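## 4. Remontage et mise en service du moulin Torkeck

La notice d'origine promet un remontage « en quelques minutes, sans outil ». Comptez plutôt une soirée, et gardez un tournevis cruciforme à portée de main. Les étapes ci-dessous remplacent les pages correspondantes du livret.

**Attention :** débranchez le moulin. L'interrupteur en position 0 ne suffit pas, quoi qu'en dise l'autocollant sous le socle.

1. Retournez le corps du moulin et retirez les vis du fond. Elles n'ont pas toutes la même longueur ; notez leur place.

2. Soulevez le fond sans tirer sur les fils. Le livret parle d'un « clip de libération rapide ». Clémence Vidal, qui a relu cette section, ne l'a pas trouvé non plus. Un léger mouvement de bascule vers l'arrière fait l'affaire.

3. Nettoyez le logement au pinceau sec. Le spray Grabner vendu avec le kit d'entretien est présenté comme indispensable. Nous n'avons constaté aucune différence, sinon une odeur qui passe dans le café.

4. Graissez l'axe avec une noisette de graisse alimentaire. Une dose plus généreuse finit dans la chambre de mouture.

5. Remettez le fond et serrez les vis à la main, en croix.

> **Note :** le réglage « Barista » de la molette correspond, à l'oreille comme au goût, au cran 39. Libre à chacun d'y voir une fonction supplémentaire.

### 4.1 Premier essai

1. Versez 100 g de grains ordinaires. Gardez les bons pour plus tard.

2. Faites tourner par impulsions de 2 secondes. Si le moteur force, arrêtez tout et reprenez à l'étape 2 du remontage. Le « mode auto-récupération » n'a jamais rien récupéré chez nous.

3. Jetez cette première mouture.

### 4.2 Pièces de rechange

Le fabricant recommande de changer les engrenages chaque année, en février, période où il accorde justement une remise. Ursina Lehner garde les siens tant que les dents sont nettes et que le moulin ne claque pas. Avant toute commande, sortez les pièces et examinez-les à plat, sous une bonne lampe.

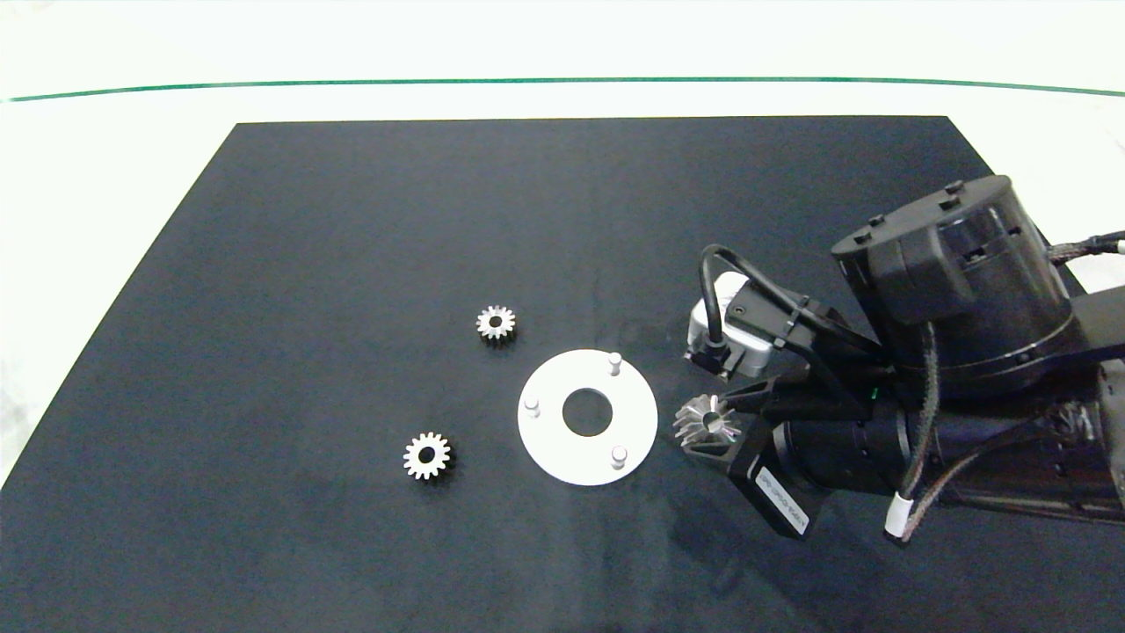
### 4.3 Garantie

L'ouverture du fond annule la garantie, selon le livret. Le même livret demande de l'ouvrir pour l'entretien annuel. Conservez la facture et posez la question par écrit au revendeur avant de commencer.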